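Switching browsers, week two

8th March

Quick one tonight, I have an early start.

So I finally did it. Moved my mail, my calendar and my photos off the big accounts and onto smaller companies I pay actual money to. Took me since August to get around to it. Dela Ayaaba bet me lunch I'd be back in a week and she owes me lunch.

Why bother? Mostly the bill. My storage plan went up again, no email about it that I could find, just a bigger number on the card statement. And I sat there thinking, where else am I going to go? Same company has my mail, my maps, my phone, the login for my dentist. The login for my DENTIST. When one outfit holds all of that they can charge what they like, and I'll grumble and pay.

Anyway. The numbers, for those who asked. I had 746 logins saved in the browser. Most of them dead, shops I bought one thing from. Of the live ones, 80 used the "sign in with" button and every one of those had to be moved by hand. Some sites let you add a password and unlink in a minute. Some want you to write to support. One closed my account and opened a new one and lost my order history, thanks very much.

Mail is with Tineck now. Plain, a bit ugly, search is slower. Spam filter lets more through than I'm used to. I don't love it but I don't hate it either. They answered my support question the same day and it was a person, she signed her name.

Photos went to Fakis. Export took forever. The old place hands you your own pictures in a pile of zip files with the dates stripped out into seperate little text files, and you get to put them back together. Edem Amoah wrote a script for me and even so there are 900 pictures that all claim to be from the same afternoon. I'll fix them some winter.

Maps I gave up on. Tried two others. Both sent me to the back of the hospital instead of the front. So the big one stays on my phone and I feel a bit of a fraud.

Ran into Ó Ceallaigh from the old office and he thinks it's all pointless. His line is that I've moved my money from three giants to four small fry and at least one of the small fry will get bought by a giant inside two years. Could be! That's sort of my complaint though. Remember Gurton? Nice little notes app, I paid for it happily, then it got bought and shut and we had 16 days to get our stuff out. They didn't buy it to run it. They bought it so it would stop being there.

I don't know what the fix is. Breaking them up sounds good until I try to picture it, like who gets the maps. What I'd settle for is easier leaving. Let me take my mail address with me the way I can take my phone number. Let me export in a format that a normal person can open. If it took ten minutes to walk out they'd have to be nicer, or cheaper, one of the two.

Comments are open, tell me which calendar you're using becuase mine still doesn't do repeat events right.
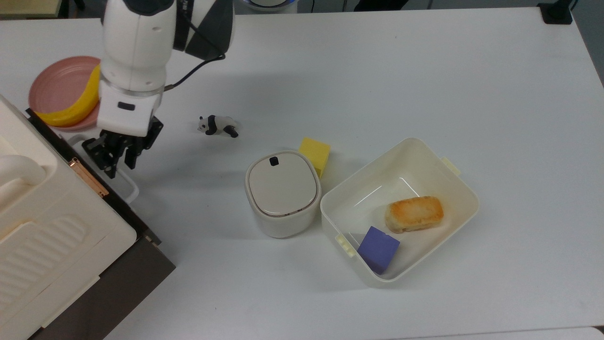 Oh and the calendar thing, before somebody says it, yes I tried turning sync off and on. It brings back last month's meetings and drops the new ones. Will try again this weekend and post if I get anywhere.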